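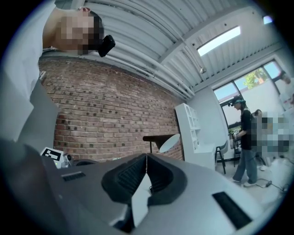 Brick, white metal and a lot of sky. The old Borbély works, Plistbridge.

Leave the Brick Alone

A workroom in Plistbridge gets nearly everything right by doing very little

First thing you do is look up. Everyone does. White corrugated metal overhead, ridges running off into the distance, beams and pipes all painted out in the same white, and skylights set in so bright at midday that you squint. Then your eye drops and there's the brick.

Reddish brown, blotchy, darker in places. Laid in plain courses with pale mortar. Not pretty brick, and that's the charm. The Borbély company put the building up in 1977 to make drawer runners and hinges, and at that date you bought what the yard had. Nobody was matching tones. Three batches, by the look of the old invoices, and the bricklayers just used them as they came off the truck.

The hinges stopped in 2000. After that it was a carpet store, then storage for the carpet store, then shut. Studio Tondik took the lease and did the thing I keep begging people to do with old industrial rooms - spent the money on the roof and left the wall alone.

Well, nearly alone. It was brushed down and vacuumed, twice. No sealer. Sealer makes old brick look like a wet dog and you can't get it off again. If yours sheds a bit of dust, fine, move the sofa out a hand's width and get on with your life.

The white came next. Ceiling first, then the partitions, then the pipes. Tondik's paint notes are pinned up by the stairs and they are short: one white, everywhere, matte on the walls. People agonize over twelve whites. Pick one. Against brick this busy you will never see the diffrence.

What you do see is the light. Big dark-framed window past the white wall section, a green tree outside it, pale blind for when the glare gets silly. Dark frames were the right call here. White ones would have dissolved, and the window needs an edge.

Furniture, then. Most of it comes from Likila, a small outfit that does plain tables and shelving in white and basically nothing else. I was ready to be bored. I wasn't. A table for a room like this has to be quiet, and it has to put up with whatever gets dumped on it by four in the afternoon. The one by the brick wall has a smooth matte top, and on it a little white vase of white flowers, heads all bunched together just over the rim, and a black hair dryer standing nose up with its cord trailing over the table edge. That's the whole styling budget right there and it looks great. White on white, one black shape, brick behind. 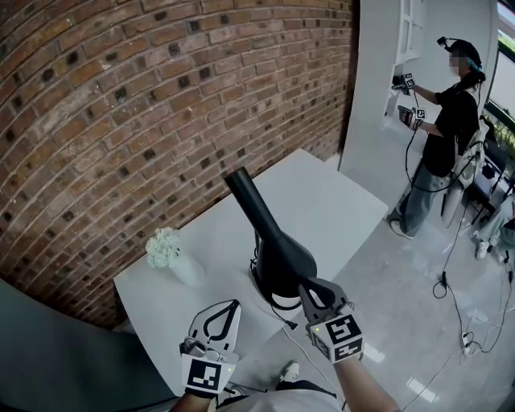 Cords are the thing I get asked about most, and the answer is always duller than people want. Plug in close to where you work. Don't run it across the walkway. Don't buy the fabric-covered box. A black cord hanging off a white table, like the one on the dryer, is just a line, and a room with this much pattern in the wall can take a line. Same goes for shelving. The white unit over past the partition sits right against the wall and stays out of the argument. Note the rounded edge on that partition too, worth stealing if you carry big things through a narrow spot.

And about that wall - some of it is punched with small dark recesses, regular as knitting. My favorite bit. It throws tiny shadows that no wallpaper is going to give you. Dusting it is a pain, apparently. Soft brush on the vacuum, top to bottom, every June.

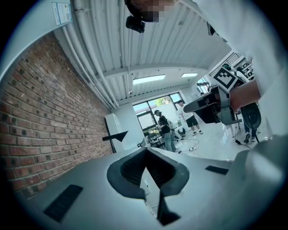
Pipes kept together along the top of the wall, under the corrugated ceiling.

The pipes deserve their own paragraph so here it is. They could have been boxed in. That was the first quote, with a dropped ceiling thrown in, and it came to more than the flooring. Instead they're bundled and run parallel to the ceiling, white like the rest. You can reach every one with a ladder. When a joint weeps you find it the same day.

Would I change anything? A rug, maybe. All these hard surfaces and the sound does bounce, you hear a chair go back from the far end. Tondik says felt panels are on the list. Put them high up, on the white, and keep them off the brick. Please.

To copy at home: one white, matte. Brush brick, don't seal it. Dark window frames if you have a tree to look at. Small white flowers, small white vase, change teh water.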